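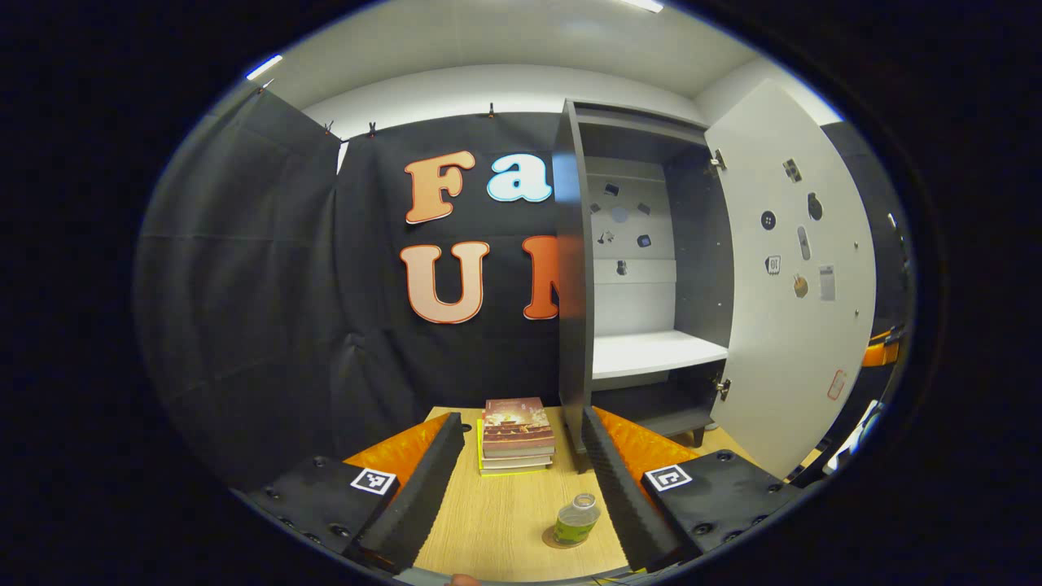

Zuver hand tool at the workshop table, with the book stack and the bottle on its coaster.

Zuver: hand-held gripper recordings from a shared workshop

Read this before you download anything. It is a small set, made by people with day jobs, and I have seen too many small sets described as if they would teach a robot to run a kitchen. Ours won't.

What's in it

143 recordings made with the hand-held gripper, all at one table. Each has the video, the finger opening worked out from the two printed markers, and a one-line note typed by whoever was holding the tool. Tasks are the dull sort: pick up a bottle, put it back on the coaster, shift a book.

The tool

Black ridged foam pads on the fingers, orange curved panels behind them, black base plates with a marker on each. Lautaro Acuña drew the parts and Yamila Bustos printed them. Version 2 of the finger is the one used throughout. Lautaro says it grips better than version 1. I have asked for a test of this and am still waiting.

The plates are held on with a lot of small screws. Check them before each session. A plate that has shifted gives you a wrong opening value, and the script will accept it without complaint.

Splits

The test folder holds 40 recordings. They were picked at random from the same sessions as the rest, so a good score on them says very little about your model. If you want a proper test, record your own in another room.

Known problems

- One table, one background. Anything trained on this may well have learned the black cloth and the big letters on it.
- Clear plastic is hard to track. Ulises Mansilla's notes call several bottle grasps "clean" where I would call them lucky. I left his wording alone.
- Fingertips can get into the bottom of the picture. We have not cropped them.
- Opening values drop out when a marker is covered. The gaps are filled with a straight line between the last good values. Look for the "filled" column and decide for yourself.
- No force readings. Please stop asking whether it knows how hard it is squeezing.

About the robot arm

Valentina Rivadeneira is fitting the same fingers to the Troncoso arm and hopes to replay the recordings on it. I'd like to see it do one before we claim it in a README.

Changes

March: file 393 in the old numbering removed, wrong note attached. Numbering redone.

Corrections go to Emiliano Ocampo. Send the file name and the time in the clip.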